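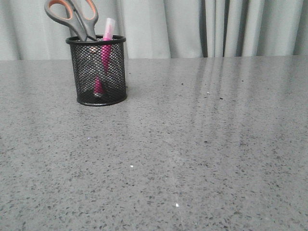
Scissors in a black mesh pen holder.

Paperwork at Home for New Council Members
Updated May 25, 2021

Most town council members have no office, so the mail and agenda packets end up in the kitchen. A few things that help:

Open mail standing up, next to the recycling bin. Slit the envelope, write the date received on the letter itself, and throw the envelope out unless the return address is only on the outside.

Agenda packets run long. Ours in March was 160 pages. Pull out the items you will vote on and clip those together — the rest can stay in the box.

Use 3 folders: Answer, Read, Keep. Label the tabs in pencil.

Letters from residents go in Answer until you have replied. Set aside 30 minutes after supper and do the short ones first. Phone messages get copied onto a full sheet of paper, never left on a sticky note.

Keep your printed biography and a recent photo in a flat envelope. Schools and clubs ask for them on short notice.

Check with the town clerk before you shred anything. Notes on public business may count as records.

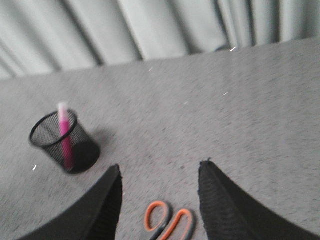 Morag Imrie writes that she gave up on folders by topic after her first budget season and now files everything by meeting date, with residents' letters behind the meeting where the matter came up. She keeps 6 meetings at home and takes older ones to the clerk to ask what has to be saved.

Filing by date works well if your council meets on a regular schedule. Write the date on the front of the folder as well as the tab.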